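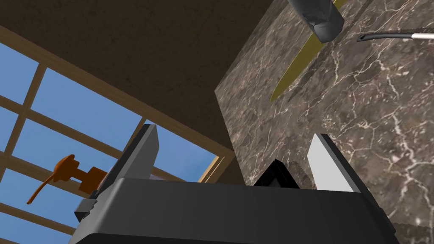 Reading time: 3 minutes

Last updated: May

Warndale's cup run: notes for the supporters' evening

Start when the bar shutter goes down. No slides for the first part.

Thank them for coming out. Say the talk is on the cup run and what it did to the league season. Questions at the end.

The draw. We came in at the first qualifying round, away to Orow. Most people in the room will remember the pitch. We won 2-1 with a header from a corner and a penalty. The gate was 741, and a good half of that was ours.

Then Poojary at home. Goalless for an hour. The manager moved to three at the back and pushed both wing-backs on, and the goal came down the left. Say that this was the first time we saw the shape we used for the rest of the season. Pause here, people like to argue about it.

Brollosard, third round. They were two divisions above us and had been there for years. The crowd was 2432, our biggest for a cup tie since the new stand opened. We lost 3-1. Be fair about it: they were better from the first whistle. Our goal came late, from a free kick that took a touch off the wall.

What it cost. Cup ties pushed four league games back into March and April. We played 12 matches in about six weeks with a squad of nineteen, and three of those were injured for most of it. We took one point from the last five away games. We were third at Christmas and finished eighth.

Ask the room: would you swap the Brollosard night for a play-off place? Show of hands. Don't give my own view yet.

What it paid. Prize money for two wins, half the Brollosard gate after costs, and a better night than usual in the club shop. The money went on the drainage at the far end and on the under-18s' travel. Don't get drawn into exact sums, the accounts are not out.

My view, keep it short. I would take the cup run again, but I would sign a second goalkeeper and a spare full-back before Christmas. We left both too late. The loan lad did well, but he came in cold to a side that was already tired.

Next season. The cup draw is regional again for the early rounds, so Orow or Poojary could come up a second time. Pre-season starts with a home friendly, kick-off 3pm. Season tickets are on sale at the office until the end of the month.

If time is short, drop the part on money and go straight to the show of hands.

Questions. Repeat each one into the microphone, as the back tables can't hear.

Contact us | © Warndale Supporters' Club | Back to top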